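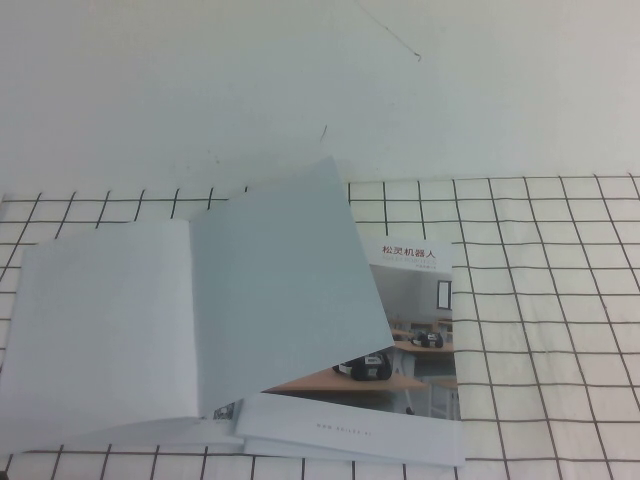 January, 9:40 a.m.

Paper handling, booklets and folded leaflets. Continuing from the last entry.

Got the Gulton stock out of the cupboard. 131 pieces in the box, of which 97 are usable. The rest have torn covers or staples that have pulled through, and I put those in the recycling tray. If anyone wants the covers for the glue tests, take them before the end of the month.

Sorted the usable ones by how they behave when opened, which is a different order from the one on the box label. The label goes by page count and is no help. What matters on the table is whether a page stays where you leave it. The uncoated ones lie down after one press along the fold. The coated ones stand back up, and the middle pages are the worst. Pressing with the side of the hand does a bit. Pressing with the bone folder does more but leaves a shine on the coated paper, so I stopped doing it on anything we want to keep clean.

Grid sheet: still the hand-ruled one. The lines wobble and I would not measure anything off it closer than a whole cell, but it is fine for putting a booklet back in the same place. Line the spine up with a grid line and go from there. Thanakorn Wannasri asked for a printed sheet from Marciniak. I have written the order down but not sent it, want to check the finish first. A gloss sheet would let the booklets slide.

11:15

Tried the Brutgate leaflets. Thinner paper, folded twice, no staples. They open flat but two panels tend to lift together, and you only find out when you reach the end and there is a panel missing. Fanning the corner with a thumb before turning helps. Dry hands make it harder. Put a damp sponge in a dish at the back of the bench, away from the paper.

The cover stock on the Gorkier booklets is too stiff for the staples they used. Opened one all the way and the center sheet came loose on the first go. Set that lot aside.

Page turning, notes for whoever does this next:
Lift from the top outer corner, not the middle of the edge. From the middle the page buckles and drags the one under it.
Let go past upright. If you let go short of upright it falls back the way it came.
Blank pages are easy to skip over. Check the back of each sheet before you call a booklet finished.

2:30 p.m.

Went through 7 coated booklets again after they had been under the weight over lunch. Five stay open now. The other two are no better and I would not bother with them. Left them on the shelf with a slip of paper inside.

To do: send the Marciniak order, 200 sleeves for storage, new box label by behavior and not by page count. Ask Thanakorn where the second weight went.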